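Home Recipes House stuff Rambling About Contact

We use cookies to remember your preferences and count visits. By staying on this site you agree to that. OK / Manage settings

Why I gave up on the big grocery shop

So I've been promising a post on this since March, and a few of you have been poking me in the comments (hi, I see you), and my excuse is that I wanted to be sure it would stick before I went on about it. It has stuck. I no longer do the big shop.

If you grew up like I did, the big shop was an event. My mom had a list on the back of an envelope, two kids hanging off the cart, and a trunk so full on the way home that I rode with a bag of potatoes on my feet. I carried that straight into my own adult life without ever asking if it made sense for me. Once a week, huge cart, huge receipt, and then an hour of trying to wedge things into a fridge that was built for a much smaller ambition.

And I threw out so much food. I'm a little embarrassed by how much. Cilantro, always. Those bags of salad that go from crisp to soup in the time it takes to answer the door. Half a cabbage, every single time, because I have never in my life bought a cabbage small enough for one dinner. I'd buy for the person I planned to be that week, the one who makes stuffed peppers after work and soaks beans overnight, and then the actual me would come home tired and have toast.

What got me started was moving to the Inby end of town. At the old place the nearest store was a drive, and you sort of had to stock up. From here I can walk to Wulham in 13 minutes if I catch the light at the bottom of the hill, and there's a little produce place called Trnka on the same street which is better than it looks from the outside (the sign is awful, go in anyway). For the first few months I kept doing the big shop out of pure habit. I'd drive past both of them to get to the giant store with the giant parking lot!

Then my car needed a new alternator and was in the shop for longer than they said it would be, and I had no choice but to go on foot with a backpack. You can only buy what you can carry up a hill, and I mean a real hill. Suddenly I was very picky about melons.

The first week was bad, I'll be fair about it. I kept running out of things at dumb moments. I had pasta with no cheese, and then I had cheese and a lemon and nothing else. I went out three evenings in a row for one item each time and grumbled the whole way. But somewhere in the second week I noticed I could see the back wall of the fridge, and that I knew everything that was in there. I could have recited it to you. Eggs, milk, a jar of olives, leftover rice, two leeks. When you know you have two leeks, you eat the two leeks.

The way it works now is that I go every two or three days, usually on my way home, and I shop for the next two dinners and whatever breakfast stuff is low. That's it. I don't write a meal plan. I used to have one on a whiteboard, with colored markers, and looking at it made me feel like I was late for something. Now I walk into Trnka and see what looks good, and then I think of a dinner that goes around it. Last week it was fat little zucchini, so we had them sliced thin and fried hard with garlic over whatever noodles were in the cupboard. The time before, it was mushrooms.
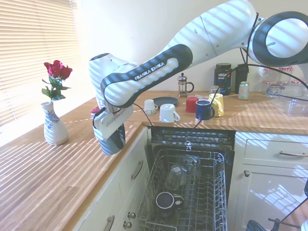

Sun through the kitchen blinds.

I do still buy some things in bulk, before anybody writes in. Rice, flour, oil, dish soap, toilet paper, coffee. Those I get delivered every couple of months, and I keep a list on my phone in one of those list apps (I use Joltell, it's fine, it's a list). When something on the shelf gets down to the last one, it goes on the list. I've tried fancier systems and I don't keep up with them. The last one here means the last full one – if I wait until the open one is empty I've already blown it.

The freezer has changed jobs too. It used to be where leftovers went to be forgotten, and I'm pretty sure there was a chili in there that had seen two presidents. Now I only allow myself bread, peas, some kind of dumpling, and one homemade thing at a time. When the homemade thing gets eaten, I can freeze another one. My sister thinks this is nuts. She has a chest freezer in her garage and could feed a baseball team out of it, and she has three teenage boys, so she more or less does. I'm not telling her to walk to the store with a backpack. She'd need a mule.

On to money, which is what most of you asked about. I kept my receipts in a cookie tin for the whole stretch, and when I added it all up I'd spent 3350 dollars, which came out 300 under the same months the year before. I was honestly expecting it to be the other way around, since small stores charge more for a lot of things, and they do. A can of tomatoes at Wulham makes me wince. But I wasn't buying the extra stuff. No second bag of chips for "later," none of those end-of-aisle crackers, and almost nothing going in the trash. The most I spent on any one trip was 86 dollars, and that was a birthday, with a very nice piece of fish.

The thing I didn't see coming is that I like the errand now. I used to put on headphones for the big shop and just get through it. These days I know people! There's a man called Wael Shehata who works the register at Trnka most evenings, and he will tell you, whether or not you've asked, exactly what to do with what you're buying. He talked me out of peeling eggplant. He got me putting dried mint in lentil soup, right at the end, warmed up in a bit of butter first, and I've made it that way ever since. He also once refused to sell me an avocado and sent me back to get a different one, and he was right about the avocado.

It doesn't work for everything. If it's pouring, I resent it. If I have people over, I end up making two trips and sweating through my shirt. And the week I had that awful cold I lived on dumplings and peas, with a neighbor dropping off oranges, and I did think pretty fondly of the old overstuffed fridge. So I've got a little shelf of sick-day food now: broth, crackers, ginger tea, canned peaches. I'm not allowed to touch it when I'm well, and I've only broken into the peaches twice.

If you want to try it and you live close enough to a store, I'd say don't change anything else at first. Don't buy new containers, don't start a new diet, don't get the cute cart with the wheels (I got the cute cart, and it tips over on curbs). Eat down what you have until the fridge looks a bit sad, then go and buy two dinners. Give it two weeks, because the first one is going to annoy you.

Next time I'll write up the lentil soup properly, with amounts, as I've only ever made it by eye and a couple of you have asked. And if anyone has a good use for half a cabbage, I still need one. I bought another one yesterday.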